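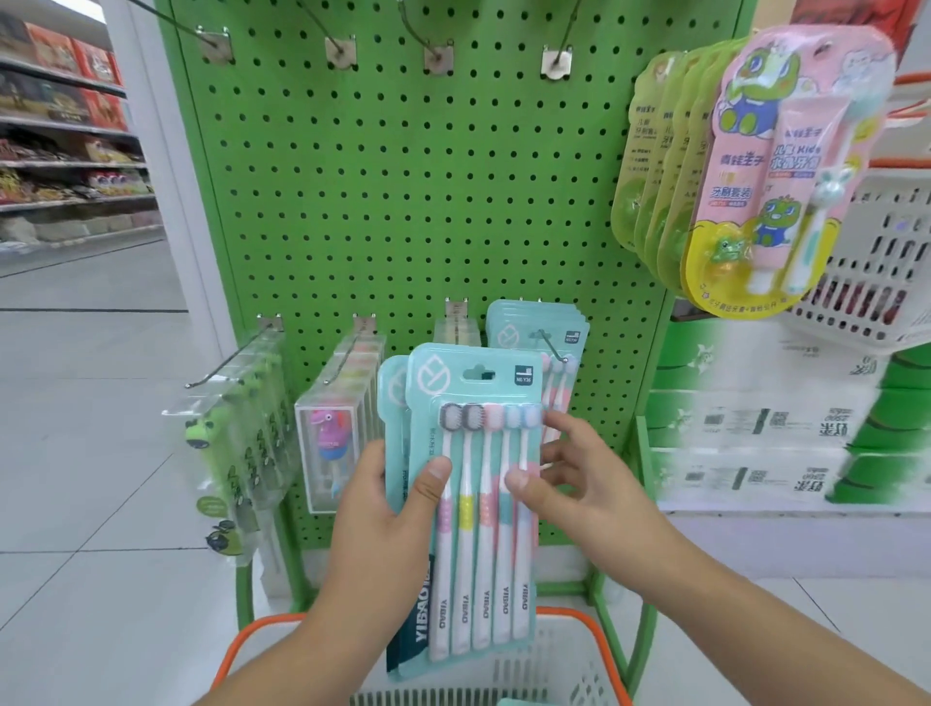

Five to a pack, item NO.Y36.

Mesfin Alemneh
16 April 2021

Search posts

Finished Dromoldale last night, all 787 pages of it. A few posts on it while it's fresh. Light spoilers up to the end of part two.

The setup: Ilse Bettencourt runs a ferry office in a river town called Hestasow. Her brother has been gone eleven years. In chapter one a letter comes from him asking her to sell the house. She doesn't answer it for 56 pages.

12 likes 2 replies

Those pages are mostly timetables, cargo and who owes whom for diesel. I liked them. If you don't, the rest of the book won't change your mind.

The brother shows up in part two and the point of view switches to him. He's lying to her about the money and the reader knows before she does. I thought this was a mistake at first. By the dinner with the bank manager I had come around.

8 likes

Weak spot is Dranditz, the lawyer. Every time he walks in he explains the plot so far. I started skipping his speeches and never got lost.

The translation reads fine. Short sentences, very few footnotes. One place name is spelled two ways in part three, and I went back to check whether it was meant to be two places. It's one place.

5 likes 1 reply

Someone asked if you need to read the earlier novel first. No. The ferry office is in it, but Ilse is only a child there and has maybe one scene.

I started this in February, put it down for a month, and had no trouble picking it up again. The chapters are short and each one has the year at the top.

Four stars from me. My copy goes back to the library tomorrow, so if you're next on the hold list, it's on its way.

21 likes 3 replies 2 shares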